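Notes from a skeptical club parent, 2018-06-14

I signed up to help with the Stolthorpe robotics club in February, mostly so I could complain about it with some authority. My daughter had been talking about it at dinner for weeks, and everything she said sounded like a brochure. The robot would "learn" to sort electrical parts. You'd show it how a bunch of times and then it would just know.

Well, I've been to enough sessions now to have an opinion. The task this term is small parts: push buttons, terminal blocks, metal fittings, that kind of thing. A student guides the arms through a pickup, the motions get saved, and then they do it again. The plan on the whiteboard says 1,000 runs. As of last week they had 163, and 50 of those were thrown out over a labeling mix-up that I still don't fully understand. 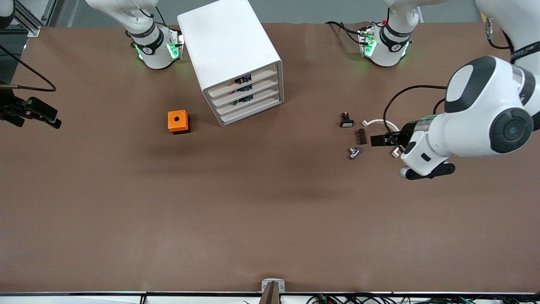

Signe Thorlacius, who runs the club, is a patient teacher and I like her a lot. But when I asked her what the success rate was on parts the robot hadn't practiced with, she said they hadn't tested that yet. I asked again two weeks later and got the same answer. To me that's the whole question — anybody can get a machine to repeat itself.

The kids are all pointed at the Edgate meet, where the winning team last year posted a score of 559. I looked up the rules. You get points for speed and points for neatness, and the teams get the parts list ahead of time. So I'm not sure what the score tells you.

My daughter says I'm missing the point, and she may be right that she's learned more about wiring in four months than I have in my life. She can also explain to me, at length, why a dropped fitting is worse than a missed one. I'd still like to see them try it with a part they've never touched before. I've offered to bring a few from my garage.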